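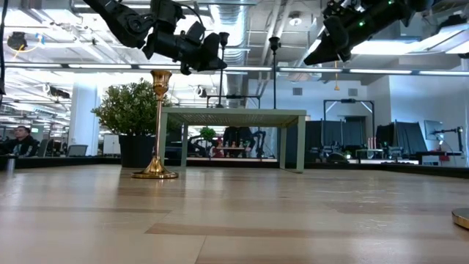

Candlestick and potted plant on the display table, with the green shelf behind.

DISPLAY TABLE CHECKLIST, WITH COMMENTS
Room: Tiltden
Checked by: Haf Parri
Month: August

I love doing this one! A small table with a few good pieces on it takes hardly any time to check, and you get to handle everything. Marks are OK, WATCH or FIX. Comments go under the line they belong to, and please write more than one word if you have more than one word to say.

1. Tabletop

Surface clean, no grit under bases: OK
Wiped along the planks with the soft cloth. The striped wood looks wonderful when it has been done properly, so do take the extra minute.

Splinters or raised edges: WATCH
Ran my hand along all four sides. One slightly rough patch at a corner, nothing that would catch a sleeve yet. I'll sand it lightly if it gets worse.

Table steady when leaned on: OK

2. Candlestick, gold finish

Stands flat without rocking: OK
The wide stepped base does its job beautifully. I nudged it at the cup and it settled straight back.

Stem straight, joints tight: OK
Give the stem a gentle twist while holding the base. No movement at all, which pleased me no end, as the old Llorente pair always worked loose.

Cup free of wax and dust: OK

No lit candle near foliage: WATCH
The plant is directly behind the candlestick, close enough for the leaves to meet the stem. Fine for show, and very pretty too, but if anyone wants a real flame the plant goes to another table first. Minimum gap with a flame is 30 inches on our sheet. LED candles only as it stands now.

Finish: OK
Soft dry cloth only. No polish until we know what the finish is (Jania is looking up the purchase note).

3. Potted plant

Pot upright, no cracks: OK
Black cylinder, good straight sides. Turned it all the way round to check the back.

Water on the table under the pot: OK
Dry when lifted. Please keep lifting it! A ring in the wood takes ages to get out.

Dead leaves removed: OK
Small leaves like these drop into the gaps between things, so look behind the pot as well.

4. Green shelf

Legs square and level: OK
Four legs, all touching the wood. Pressed on each corner of the top in turn.

Top clear of sharp edges: OK
The square holes are easy to forget. Run a fingertip over them, slowly, and use a dry brush to get the dust out. So satisfying.

Load: OK
Our limit for this shelf is 3000 grams. We are nowhere near it with the one stand. 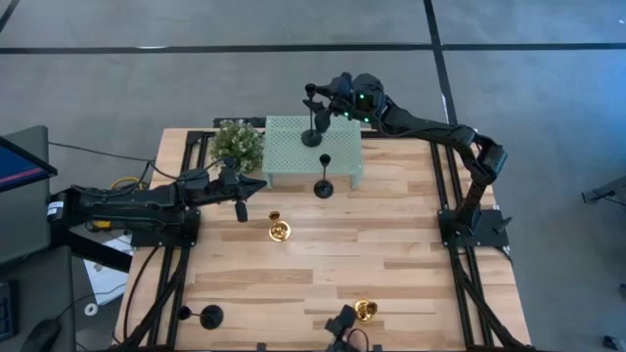 Black stand near the left front corner of the pale green shelf.

5. Black stand

Base fully on the shelf: WATCH
It is all on, but I would like it further from the corner. Anything with a thin post and a round foot is happiest in the middle. Rechecked at the end and left a note for Orkero, who does the arranging and has a much better eye than I do.

Knob secure: OK

Foot free of grit: OK

6. Loose items and walkway

Small objects back from the table edge: FIX
Gold disc moved in by a hand's width. Round things slide when the table is bumped, so it gets a felt dot underneath.

Cables clear of feet: OK

Chairs pushed in behind the table: OK

Result: 14 lines OK, 3 WATCH, 1 FIX

Carry forward: felt dot for the disc, sandpaper for the corner, purchase note for the candlestick. Whoever has the next check, enjoy it, and bring the dry brush back to the drawer when you finish. H.P.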